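Small appliance check, Goso workshop kitchen
Checked: May 2, 2022
Form 3016

1. Toaster oven — OK, with a note
Door opens all the way, knobs turn and click like they should. I gave the racks a wiggle and they slide fine. Crumbs go out before the next bake, please!
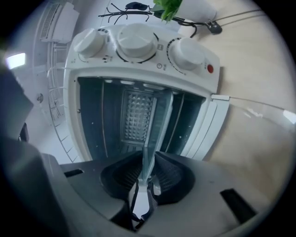
Item 1, toaster oven, door open.

2. Cords and plugs — OK
No nicks, no scorch marks. The Skeltitz power strip is still banned for anything that heats (yes, even for 2 minutes).

3. Radiator heater — needs follow-up 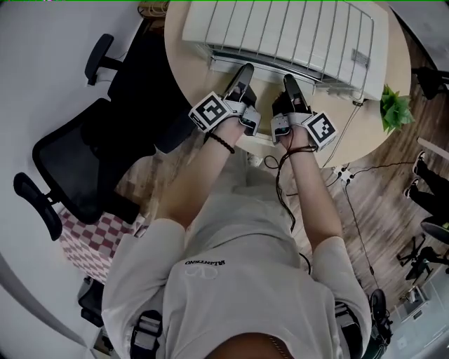
Heaters get their own wall outlet and 30 inches of clear space, and I'm a bit of a nag on this one. I like having ours up on the round table for the check, so I can get a good look at the gap along the bottom and at the wire guard over the top. Running it is a floor job, though — never on furniture. Tip-over switch still to test.

4. Extinguisher — OK
Gauge in the green, next service in November.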